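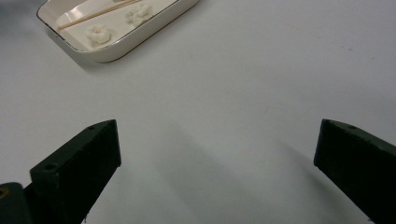
I spent most of April clearing out the craft table, and the last job was the small stuff. By small stuff I mean cotton, sticks, pins, thread ends, and the beads that roll into every corner of a drawer. I had been keeping it all in one shoebox since we moved, and every time I wanted one thing I had to dump out the whole box.

The first thing I did was get everything off the table and wipe it down. It's a white table, and white shows everything, so I did it twice. Then I took a dish from the kitchen, a white rectangular one with a thin gold line around the lip. It came in a set of serving pieces from Brirnholm and we used it for olives maybe two times. It works better as a sorting tray. The sides are low enough to reach over and high enough that nothing rolls out.

My method is slow but it works for me. I put a little of one kind of thing in the dish, decide what stays, and put the keepers in a jar. Then I empty the dish and start on the next kind. I used to spread everything out at once and I always quit halfway, with the table worse than before.

The jars are Wundell jars, the short ones with the screw lids. I bought 9 and ended up using 7. The two extra are under the sink holding rubber bands. If you buy them, wash the lids by hand. The dishwasher warped one of mine and they don't sell lids separately.

Thin wooden sticks were the biggest category by far. I use them for poking stuffing into corners, stirring paint, holding up seedlings, and testing cakes. I had them in four different drawers. They are all in one tall glass now. Anything split or stained went in the trash.

Stuffing was harder. It gets everywhere, and it picks up dust and hair if you leave it in an open bag. I kept the clean white bits and threw out the rest. A small jar holds more than you would think if you press it down with a stick.

My neighbor Crisóforo Valdovinos makes felt animals for the school sale and he took the old yarn off my hands, plus a tin of buttons. I didn't count the buttons but he did. He texted me that night: 944. I have no idea where I got that many. Some were from my aunt, and I think a lot came off shirts.

The table has been clear for a week. I'm trying a rule where the dish stays out and whatever I'm working with goes in it, and at the end of the evening the dish gets emptied. So far I've skipped it once.

Next is the closet in the hall, where the wrapping paper is. I haven't opened that door all the way since winter.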